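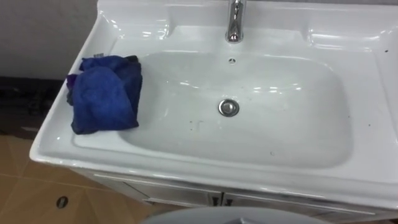 Slow draining bathroom sink, already snaked it
Plumbing > Drains and Vents

bmanriquez
Upstairs hall bath. The sink drains fine for the first few seconds, then backs up and takes forever. I pulled the stopper and cleaned it, took the trap off and cleaned that, and ran a 17 foot hand snake into the wall until it stopped going. Nothing came back on it except a little black slime. Tub and toilet in the same bathroom are fine. House is from the 60s, galvanized drain in the wall as far as I can tell. What's next?

pipe_dreams_22
Did you flush it after you snaked it? Galvanized gets scale on the inside and a small cable just pokes a hole through the gunk. Fill the basin all the way, then pull the stopper and let the weight of the water push.

bmanriquez
Tried that twice. Same result.

Flusura
Sounds like a vent to me. Starts fast then slows down is what you get when air can't get in behind the water. Go up on the roof and run a hose down the stack.

asalinas_plbg
If it was the main stack the tub would be slow too. He says it isn't. It could be the branch vent for the lav but I would bet on the drain arm. It starts fast because the water is filling whatever open pipe is left, then it's stuck waiting on the restriction. That's a partial clog every time I've seen it.

Flusura
Every time you've seen it, ok. I had this exact problem and it was a bird nest in the vent. Cost me nothing to fix.

asalinas_plbg
Was yours one fixture or the whole bathroom?

Flusura
Sink and shower.

asalinas_plbg
So a different problem.

teo_b
Easy way to check. Take the trap off, put a bucket under the sink, and run the water straight into the bucket. If it drains fast the tailpiece and stopper are good and it's in the wall. Also, does it have an overflow? If the overflow channel is packed with slime the basin can't pull air and it will drain slow even with clean pipes. Bottle brush and some hot water.

bmanriquez
Yes, it has an overflow. I never thought to clean it. Will try both tonight.

CPacheco
Please don't pour drain cleaner in there in the meantime. Whoever takes that trap off next gets it on their hands.

bmanriquez
OK. Bucket test was fast, no backup at all. Cleaned the overflow, got some nasty stuff out, put it all back together and it's still slow. So it's in the wall.

asalinas_plbg
Rent a drum machine with a 3/8 cable and go in at the wall, no trap. Go slow at the first elbow. If that pipe is closed up with rust you may only buy yourself a year.

jornix
I was quoted 900 to replace the galvanized arm with PVC, and that was with me patching the drywall. Got 11 years out of it so far.

Flusura
Still think you should look at the vent while you're at it.

bmanriquez
Picking up the machine in the morning. Is there a trick to getting the slip nut to seal again? It has a drip now.

teo_b
New washer. Don't reuse the old one.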